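May 12, 2021

I have now read 2 books on sleep and both of them want me to give up screens, coffee and my personality. The second one, lent to me by Elmarie Engelbrecht with half the pages folded down, says a bedroom should be "as dark as a cave". I've been in a cave. I slept badly there too.

Still, in April I bought the Flunach blackout blind, which cost £127 and came with a leaflet promising deeper rest from the first night. Deeper than what? Measured how? The leaflet doesn't say, although it does have a drawing of a smiling moon.

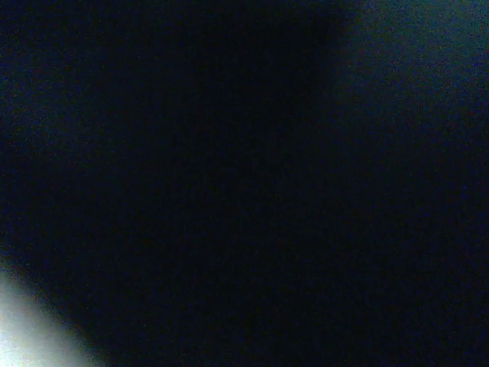 *Very dark, with a pale patch in the bottom left corner.*

My trouble with all this is that people slept for a very long time without a blind, a spray or an app. Damian Malinowski swears by the Ovov app, which gives him a score every morning. He used to wake up feeling fine. Now he wakes up, checks, and finds out he's a 62 and should feel dreadful, so he does.

I'm keeping the blind, mainly because I've already drilled the holes. I do drop off a bit faster, but I also stopped having tea at ten at night in the same week, so who knows which it was. The leaflet would say the blind. Elmarie wants her book back by the weekend and I've still got the chapter on pillows to go.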